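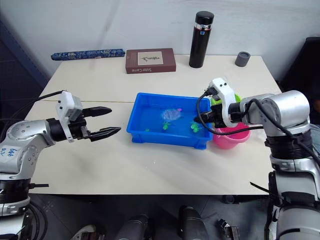 Tabletop water play is a form of children's play in which a shallow container of water is set on a table and used with small floating toys, buckets, nets and pouring vessels. It is distinct from bath play, where the child is in the water, and from the larger water table, a piece of furniture with a built-in basin. The container is most often a plastic tray with low sides, filled to a depth that lets light toys float. Frogs are a common choice of toy, usually in green, and sea animals such as jellyfish are sold in clear or pale plastic. A bucket is kept beside the tray for toys that have been taken out. The activity is also called tray fishing when a net is used.

Equipment
The basic set consists of a tray, one or two buckets, a net and a jug. Trays are rectangular or oval. Rectangular trays sit more steadily against the edge of a table, and many have ribbed sides, which stiffen thin plastic and give the fingers some grip when the tray is carried. Short feet at the corners raise the base slightly above the tabletop.

Buckets for this use are much smaller than beach buckets. They are often sold in contrasting colors so that toys can be sorted by kind. The net is a scaled-down version of a hand net used for aquarium fish, with a round rim and a thin handle. 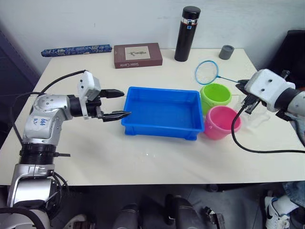 The tray is normally put in position before any water is added, as a full tray is hard to carry without spilling. Buckets are placed to one side, on the side of the child's stronger hand, and the net is laid within reach. Books, electrical items and anything else that could be damaged by water are moved to the back of the table or to another room.

Filling and emptying
Water is brought to the table in a measuring jug or a similar vessel with a handle. A jug holding 1000 milliliters is enough to cover the base of a small tray; a 500 milliliter jug is lighter for a child to pour from. Translucent plastic is preferred over glass – it does not shatter, and the water level can be seen through the wall. Raised markings molded into the plastic last longer than printed ones, although they are harder to read.

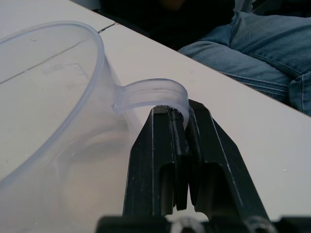
Annelies Kaufmann has argued that the markings should be ignored altogether with children under four, and that pouring to "up to the frog's chin" teaches more about depth than a number does. Most written guides take a middle position and introduce the scale once the child can pour without help.

Trays are emptied by bailing with the jug or a bucket until the remaining water is light enough to tip into a sink. Toys are squeezed out if hollow and left to dry on a towel.

Safety
Young children can drown in very shallow water, and an adult stays within arm's reach throughout. The tray is emptied as soon as play ends. Small or broken pieces of toys are kept away from children under three.

See also: Water table; Sensory play; Bath toy; Hand net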